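From: Moushumi Thambiah
To: Lavham Home Care list
Subject: Re: [lavham-home] Gray ring around the drain, white ceramic sink

Hello Gion, hello everybody,

I meant to answer you on Sunday and then the whole day got away from me, so please forgive the wait. I'm putting the sink pictures first and the long talk after them, for those of you who read on your phones. 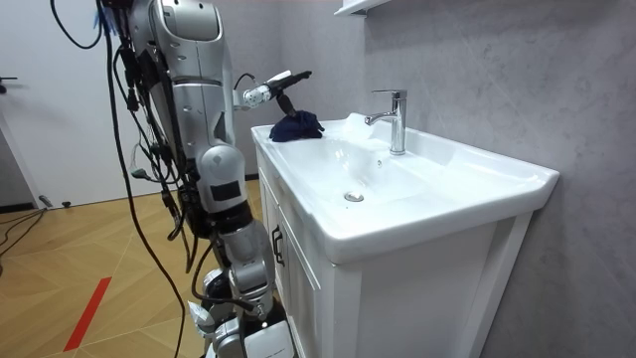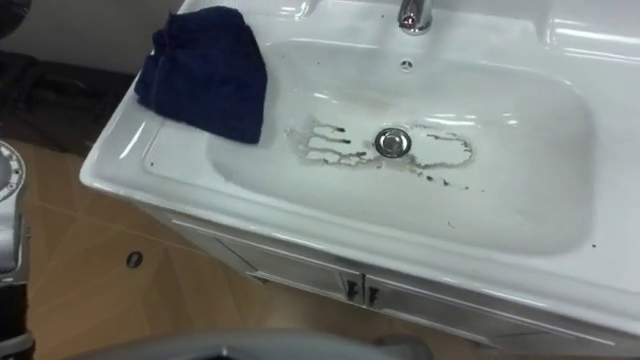

Gion, your gray ring sounds to me like two different kinds of dirt sitting on top of each other, and I think that is why one cleaner on its own keeps letting you down. There is the soft part, which is soap and toothpaste and whatever comes off our hands, and then there is the mineral part underneath it, which holds on to the soft part like a rough wall holds dust. The second picture has a good example of the sort of mess I mean, with brownish-gray streaks to the left of the drain and a crooked loop to the right of it, and little dark specks going off down the bowl. If yours looks anything like that, please don't start by scrubbing at the loop! Start with the specks. Grit under a cloth is what takes the shine off a glaze, and once the shine is gone the dirt gets a grip much sooner the next time.

So what I do is run the tap and push the loose bits down with my hand or a paper towel. Then a squirt of plain dish soap, warm water and a soft cloth, going from the rim down to the drain. I used to go the other way and wonder why I was always doing the bottom twice. Rinse it well and look at it again with the light on. Whatever is left after that is most likely mineral, and for that I lay paper towels soaked in white vinegar around the drain and go and make tea. Mine usually wants 33 minutes, and I only know that because it's the length of the radio program I like. Keep the vinegar in the bowl and off any natural stone you have nearby, and don't leave it sitting on the chrome either. And of course never put vinegar anywhere near bleach, or in a sink that has just had bleach in it. I know you know this, but we have new people on the list.

You wrote:

> I've got a wide one-piece ceramic sink on a white cabinet
> and there is a gray ring around the drain that comes back
> every week. I've been using the Vallska cream with the green
> side of a sponge. It goes away and then it looks worse.
> Also, does anyone clean the little overflow hole, and if so
> with what? My wife says I'm making too much of this.
>
> Gion Riedl

The green side of the sponge is the bit I would give up. I have nothing against the cream, I keep a bottle myself, but use it with something soft. An old terry hand towel is my favorite, dark if you have one, so you don't mind what it picks up. Cut it in quarters if it's a big one, and wash the pieces with no fabric softener - softener leaves a film that you then wipe all over your nice clean faucet.

As for the overflow, yes, clean it, and tell your wife I said so (kindly). I use a thin bottle brush with dish soap, in and out a few times, and then pour a cup of warm water slowly into the hole. What comes out the first time may put you off your lunch. If there's a small chrome ring around the hole, go along the edge of it with a soft toothbrush, and do the ring of the drain while you have the brush in your hand.

Sándor Bognár asked last month about the seam between the sink and the cabinet, and I never answered him either. Sándor, a barely damp cloth and then a dry one right away. Water that gets in there swells the cabinet front, and I learned that on my own vanity, which I had paid 408 dollars for and was very proud of.

One last thing, about drying. I wipe the bowl dry at night, after the last person has brushed their teeth. It takes no time, and the ring has mostly stayed away since April. Do write back and say how you get on, Gion, and whether your water is as hard as ours.

Warmly,
Moushumi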